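Wollora's February update is really about your voice

I've been using Wollora as my main voice assistant since it was a clunky little beta that set timers for the wrong hour, so when the company offered me a call with its product lead before the February update, I said yes before I'd finished reading the email. We talked for 53 minutes. I had meant to keep it to half that, but we got stuck on alarms (more on that later).

The big news is offline mode. Timers, alarms, notes and reading your texts out loud will all work with no connection at all. "People lose signal in elevators and parking garages and then the assistant just spins," she told me. "We got tired of the spinning." I live in a building where the elevator kills my phone for the whole ride, so she had me right there.

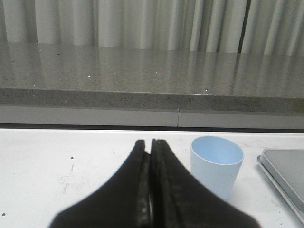 The catch is the download. The offline pack is 102 megabytes for each language, and you need to be on Wi-Fi the first time you grab it. After that it only pulls in the pieces that changed. I asked if older phones would choke on it, and she laughed and said her own phone is four years old and gets used for testing every day.

Then there's Riston, the new routines screen. If you ever tried building a routine in the old app, you know the pain — 3 menus deep, and the save button hiding behind the keyboard. Riston puts everything on one page and lets you say the routine out loud. "You talk, it fills in the boxes, you fix whatever it got wrong," she said. I love this! I've wanted it for ages.

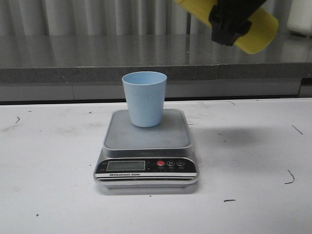 Wallin forum regulars aren't so sure, and one longtime poster there wrote that spoken routines are fun for a week and then everybody goes back to typing. I read that to her over the call. She didn't argue much. Typing stays, she said, and it opens first if that's what you used last time.

Now, the alarms. Right now Wollora lets you snooze as often as you like. The update caps it at 4 unless you go into settings and change it, and I got a bit worked up about this, because I am a person who snoozes. She said the cap came out of a long fight inside the team, and that she had been on my side and lost. "I changed it back on my phone the same day," she said.

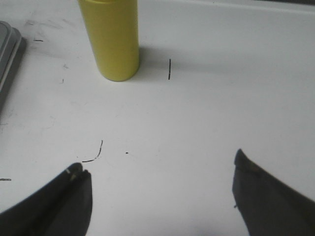 So will the update work with Gravent speakers? Support comes in a later release, and she wouldn't give me a month for it. My kitchen speaker is a Gravent, so I pushed a little, and all I got was a cheerful "we're working on it."

The phone update starts rolling out in February, with the offline pack in English first. I'll be turning the snooze cap off before breakfast.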